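Who Does the Boring Part? Automation on the Packing Line at Werico
Final project report, Work and Technology
Rafsan Sikder and Aba Tsikata
Handed in 9 Apr 2021

Our project started with a question Rafsan's aunt asked at dinner: if the robot takes the dull half of my job, do I get a better job or half a job? She packs small kitchen goods, and we wanted to find out what people in her position think once the machine is there and running. Werico, a packing and returns company, let us in for 17 interviews and several long visits, and we are so grateful, because we learned more on that floor than in all our reading (and we did a lot of reading!).

Werico put in its first arm last July, on the returns line. Before that, every returned kitchen set was opened, sorted and laid back in its tray by hand. A good shift handled 1506 pieces. The arm now does the picking and placing for the simplest sets, and the people on the line check for damage, deal with odd items and step in when the arm stops. New tasks get worked out in simulation first, on a computer in the break room corner, and that computer ended up being the most interesting thing we saw.

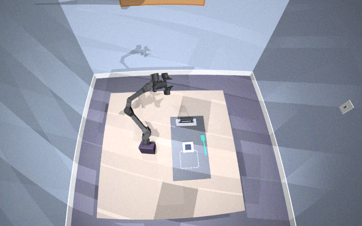
Fiifi Darko had packed by hand for years before he was asked to help set up tasks for the arm, and his story changed the direction of our report. He got a short training course from Nilton, the company that installed the system, and now he spends part of each shift at the simulator. What surprised us is how much of his old job he uses there. A practice layout can look very plain, with a turquoise spatula-shaped tool lying near the edge of a gray mat and a dashed square with nothing in it yet, but Fiifi looks at a layout like that and starts talking about reach. Which side would you come at the handle from? What would you pick up first so you don't knock the next thing? He told us, "My hands knew this already. I just had to learn to say it out loud."

Not everyone was as happy as Fiifi. Ayuba Abubakari works the same line and has had no simulator training. He likes that his shoulders hurt less, and he said so several times. But he also said the day feels longer, since checking is quieter than packing and people used to talk across the table while their hands were busy. Two others told us nearly the same thing. We had expected worries about layoffs to come up most. They did come up, but the loss of talk came up more often.

Pay was the hardest topic. Fiifi got a raise with the new duties and the checkers did not, although their work changed too. The shift manager, Thaddeus Delacroix, agreed this was a fair complaint and told us a second group will be trained. When we finished our visits there was no start date.

If we did this again we would visit a site before its first arm arrives and come back afterward. All our "before" material is from memory, and people remember the same line very differently. We would also ask for time with the night shift, which we never met.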